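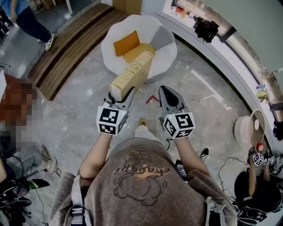 Equipment planning for hand-held gripper collection

Equipment planning for hand-held gripper collection is the work of choosing, costing and scheduling the tools, rooms and supplies needed to record manual tasks with grippers held by people. The recordings are used to train robot arms fitted with a similar gripper. The subject overlaps with ordinary laboratory purchasing, but the mix of costs is different: the hardware itself is fairly cheap, and much of the money goes on spares, floor space and the time of the people who hold the tools.

Terms

A set usually means a left and a right gripper, the marker cubes fixed to them, the cables, and whatever the wearer carries to power or record them. A station is the part of a room given over to one set. Suppliers do not always use the words in the same way, and a quotation for "one unit" may cover a single gripper or a pair. The Fisow planning notes, which are widely copied by smaller groups, ask buyers to write the number of hands beside every line of an order.

Main items of cost

Grippers are normally bought in pairs. The body is a moulded or printed plastic shell and lasts well. The fingers wear out first. Soft pads lose their grip as the surface becomes polished or torn, and they are best treated as a consumable, like printer ink. The Lam pattern of gripper takes push-fit pads, which can be changed at the bench in a few minutes. Older patterns need the finger taken off.

Marker cubes carry printed black and white patterns so that cameras can work out where each gripper is. They are cheap to replace but awkward to run short of, as a scuffed face can spoil tracking for a whole session. A spare cube has to match the size and pattern of the one it replaces.

Cables are the item most often left out of first budgets. Each set needs leads long enough to reach down the arm without pulling, and connectors fail sooner than the wire does.

Objects to be handled form a separate heading. Cartons, small appliances, bottles and household goods are bought locally and in small amounts. Cardboard boxes crush with repeated gripping and need regular replacement. Some buyers put objects under stationery to avoid raising an order for each one - a habit that makes later costs hard to trace.

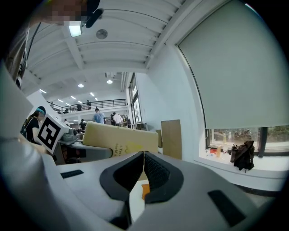 Space and furniture

A room for this work needs open floor, some surfaces at counter height and some lower ones, and enough distance between people that cables do not cross. Daylight is useful but changes through the day, so blinds are often priced along with the room. Shared halls and lounge areas cost less than a dedicated laboratory and give more varied backgrounds. Their drawback is that other users come and go, and bags and drinks collect on any ledge.

At Lukavden the planning rule is one station for every 10 square metres of clear floor, not counting fixed seating. Other sites work from the number of power sockets.

Budgeting methods

Two methods are common. In the first, the buyer starts with the number of recorded hours wanted, divides by the hours a set can give in a month, and orders that many sets plus spares. In the second, the buyer starts with a fixed sum and works back to the hours it will pay for. The second is more usual where the money comes from a yearly grant.

The Prakoveck scheme is often quoted as a worked case of the first method. It planned for 306 hours of recording with 4 sets and kept 20 per cent of the equipment budget back for pads, cubes and leads. Almost all of that reserve was spent, the larger part of it on pads. The scheme's later plan kept the same reserve but moved the handled objects to a heading of their own.

Wages are seldom entered under equipment, though they govern how much equipment is worth having. Sets that stand idle for want of trained wearers still need storage, insurance and checking.

Ordering and delivery

Bodies and pads may come from different makers with different delivery times. Plans therefore tend to stagger the orders, with one set bought early for trials and the rest confirmed once the pads and straps have been tried on people of different sizes. Hand size matters more than buyers expect, and a grip that suits one wearer may tire another within the hour.

Acceptance checks are short: the fingers should close squarely, the cubes should sit firmly, and any indicator lights should match the handbook. A fault found after the return period - often a month - is usually met from the spares budget.

See also: Consumables budgeting; Fiducial marker; Robot gripper; Shared laboratory space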